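Emergency glazing

Emergency glazing is the trade of making a broken window or glass door safe at short notice, usually by boarding the opening first and fitting new glass on a later visit. It is sold as a round-the-clock service, though how much of the work is urgent is open to dispute.

Response times

Firms commonly advertise arrival within a set time. The promise often carries an asterisk, and the small print tends to call it a target. In the town of Sullwood, the glazing firm Zatside answered 906 night calls in one year, by its own count. The figure has not been checked by anyone outside the company.
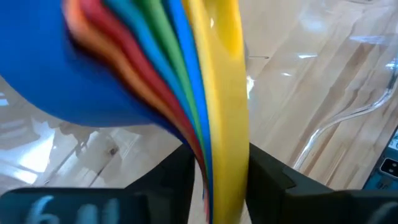

Boarding is normally done with cut sheet material screwed or wedged into the frame. Some fitters tape a thin plastic film over small cracks instead. Film of this kind bends as easily as the thin sheets fanned out in blue, orange, red, green and yellow in the photograph, and it gives little protection against a break-in. Danica Kopecký, a former fitter, has argued that customers are too often charged the full boarding rate for it.

Pricing

Most complaints concern the bill. A quote given by phone may leave out the board, the disposal of broken glass and the second visit.

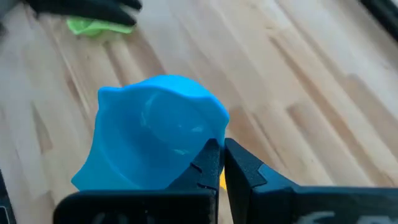 The referral service Etik adds its own fee, which the customer may not see listed. One Sullwood shop owner, Yu-ting Sin, was billed $2,000 for 3 panes - a sum the fitter defended as the standard night rate. No published standard was produced.

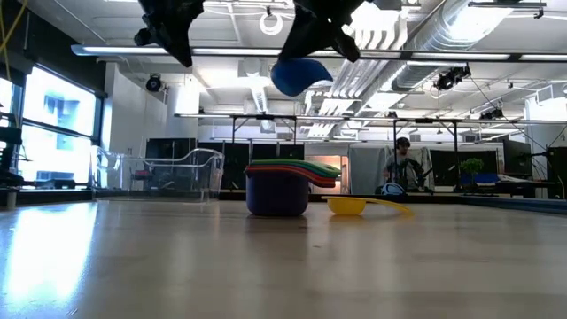

Repair guarantees

Guarantees usually cover the seal and the fitting, seldom the glass. Šťastný, a rival firm, offers 4 years, but only where its own crew did the boarding.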